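Crafts > Kitchen & Table > Faux Fruit

How to Clean and Set Out Artificial Fruit So It Looks Good Again

I've had a soft spot for fake fruit ever since my grandmother kept a bowl of it on top of her refrigerator, just high enough that none of us kids could reach it. When I finally got my own batch (mostly secondhand, a few pieces new) I dumped it in a bowl and left it there for a year. Bad idea! Kitchen air is greasy, dust sticks to grease, and by December the whole lot looked like it had been rolled under a couch.
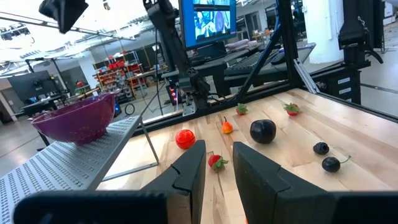 So now I do a proper cleaning a couple of times a year, and I rearrange everything while I'm at it. It's an easy afternoon job and I kind of look forward to it.

What you'll need

A colander, plastic if you have one
A big bowl or a clean sink
Mild dish soap
A soft paintbrush or an old makeup brush
Cotton swabs
Two dish towels
A bit of clear craft glue for loose stems

Step 1: Spread it all out

Get every piece out of the bowl and onto a table with some room between them. A pile hides things. I once found a strawberry with its leaves hanging by a thread that had been at the bottom of the bowl for months, poor thing. Pick each one up and turn it over. You're looking for loose caps, cracks along the seams, and paint that's started to flake.

Step 2: Sort by how washable it is

Solid plastic pieces can take a real wash. Anything with a foam core, a paper-wrapped stem or a sugared finish stays away from water completely. If you don't know what a piece is made of, press it gently with your thumb. Foam gives a little and weighs next to nothing. I treat all mystery fruit as foam until I know better.

Then there are the in-betweens, which for me means strawberries. The fruit part is usually fine to wipe but the green caps are often glued on with something that lets go the second it gets soaked. Levente Hajdu, who taught the table decorating class I took at our library, told us to hold a strawberry by its leaves and clean it upside down so the water runs away from the glue. I've done it that way ever since.

Step 3: Dust before you wash

Go over everything with the dry brush. Get into the bumps on blackberries especially – if you wet the dust first it turns to paste in there and you'll be at it with a toothpick until dinner. Stems get a light flick from the bottom up. Cherry stems are the worst for snapping, so hold the stem where it meets the fruit and don't pull.

Step 4: A quick bath

Put the washable pieces in the colander and dip the whole thing in lukewarm soapy water. Swish, lift, rinse, done. Please don't use hot water. I warped a very nice banana that way and it never sat right again. Smooth dark fruit like plums will show every water spot, so those I take out first and buff with a towel while they're still wet.

For the foam ones, use a barely damp cotton swab and work on one small patch at a time.

Step 5: Dry it longer than you think

Leave the colander up on a rack where air can get underneath. I wait 90 minutes before I touch anything, and longer if a piece has a seam, because water gets in there and dribbles out later all over your tablecloth. Give the pieces a little shake next to your ear if you're not sure.

Step 6: Fix the stems

One small dot of glue, press, count to 100, let go. If a cap has lost its shape, pinch the leaves into place with your fingers while the glue is setting.

Step 7: Put it back out

I like 12 pieces in a medium bowl, with the big dark ones low and toward the back. Pears can stand up on their own if the bottom is flat enough, and they give you some height. Strawberries go wherever there's a dull spot, spaced out so the reds don't clump. Cherries and berries go on last, tucked into the gaps, with any stems pointing up and out.

If your bowl is deep, crumple some tissue paper in the bottom first so you don't need twice the fruit. And keep it out of direct sun – my windowsill lemons went a sad cream color in one summer, and I still haven't found replacements in the right size.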